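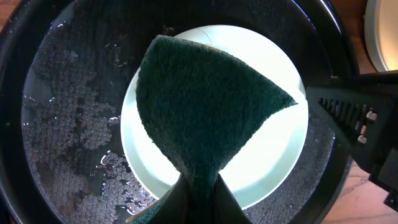
*Washing up at the Ulau open day: green scouring pad, white plate and plenty of suds.*

I had been meaning to get to the Ulau lab in Clokthorpe ever since my sister-in-law mentioned their August open day, and this year I finally drove over - 40 minutes, with a stop for peaches. There were five stations set up across two rooms, and I'm afraid I spent nearly the whole afternoon at the kitchen one, which they call Sulemana.

Rosângela Bastos was looking after it, and she was wonderfully patient with all of us. She told me that dishes are a favorite problem of hers. Hard plates are simple enough to model, she said, but a scouring pad bends a different way every time you pick it up, and water throws reflections all over what the cameras see. I had never once thought about that at my own sink!

There was a good crowd of around 16 of us by then, and a boy near the front had his hand up the whole time, so Rosângela opened things up.
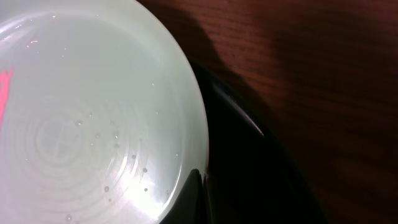
**Does the robot know how hard it's squeezing?**

It gets an estimate from the motors in the fingers, and the team sets a limit on the force so that thin dishes are safe.

He had a follow-up about eggs, naturally, and then another about whether it could do his chores (his mother wanted to hear that answer too). After that we all shuffled in closer, and I got a spot right by the table, with a fine view of the fingers at work. 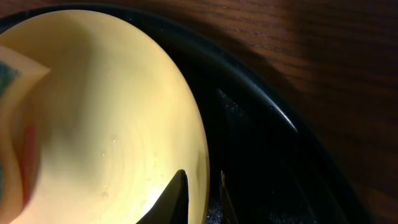
*One finger inside the yellow bowl and one outside, on the black dish.*

Coffee was next door, courtesy of Ultov, with very good almond cake. I missed the warehouse talk completely and only caught the tail end of the drawing machine - my own fault for lingering. Parking is free behind the building, but the sign is small, so go slowly after the bridge.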